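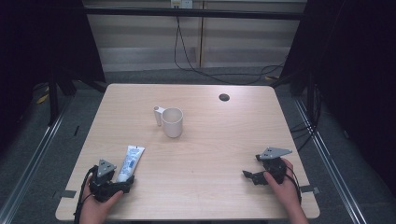
Thread on desk finishes and why the spec sheet tells you so little. Most office tops are sold on abrasion cycles. Abrasion is a poor predictor of what ruins a desk at home, where the damage comes from heat, solvents and water at cut edges. A plain white mug stresses the surface at its foot ring, where heat and moisture sit together. A squeeze tube like the one lying at lower left is a chemical test if the cap leaks. The grommet hole at the back is a cut edge, so it is the first place to check for swelling.

2/ Heat. I use a ceramic mug of water at 100 C, 11 minutes, no coaster. Wipe, wait a day, then view the spot under a low lamp. Waterborne finishes tend to haze. Two-part finishes mostly don't.

3/ Cut edges. Factory sealing inside cable holes is often one thin pass or none. Pull the plastic liner and look. If the core is bare, brush on two coats of whatever you have and let it cure before the liner goes back.

4/ Gloss. Check it at a shallow angle, facing a window. Haze and old wipe marks show up inside the glare and disappear outside it. 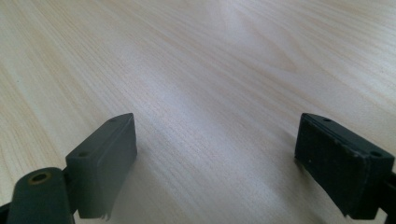
Pale top, fine grain, glare toward the far end. Note the arc in the figure to the right of it.

5/ Cleaners. Clireck and Ristent both sell a "desk safe" spray. Clireck left no mark on my samples after 100 wipes. Ristent dulled the satin ones. Neither did anything to the gloss samples.

6/ Cost. Steltis quoted me 585 dollars to strip and recoat one top. For a veneer that thin I would not pay it. Scuff with a gray pad and add a single coat.

7/ Sample set was small and all from one supplier, so treat the cleaner result as weak. I'll repeat it in November with oil finishes.

Comments

Seema Khurana: Did you rinse between wipes? Residue alone can look like dulling.

xolalpa_shop: Agree on the liners. Ours were bare underneath.

mdf_hater: what pad grit for step 6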